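Hustgate Laundry Notes — Gallery 25: Patterned Trim on Dark Garments

This page collects reference material on folding large garments that carry a contrasting band. The notes were compiled by Annag Drummond and checked by Yuxi Duan in January. Entry numbers follow the Hustgate index.

Working surface. A made bed gives enough area to open a large garment in one go. Smooth the quilt first, or its ridges will print through to the fabric on top.

Orientation. Find the bands before anything else. They are easier to align than a plain dark edge, and a geometric repeat shows a skewed fold at once.

Flattening. Work from the middle outward with a flat palm. Lift any part that hangs over the side of the bed back onto the surface, as the hanging weight pulls the rest out of line.

Folding. Bring the sides in so the band lies on the outside. Keep the fold at least 40 mm clear of the trim — a crease through the pattern is slow to press out. Lingyun Tian prefers to roll the last third; both methods store well.

Storage. Dark fabric goes face in, trim up, one garment per shelf space. Corrections to this entry go to Shaohua Tan, quoting 628.

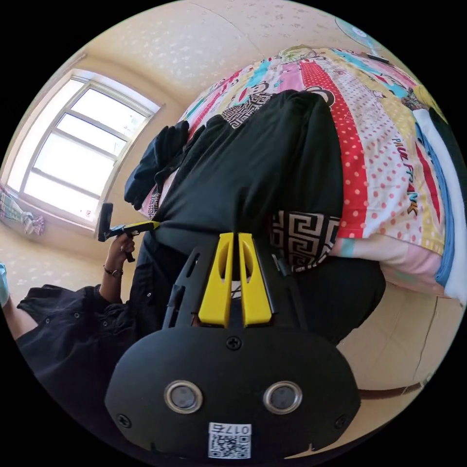 Entry 628. Black garment with Greek key trim, spread on a striped Paul Frank quilt.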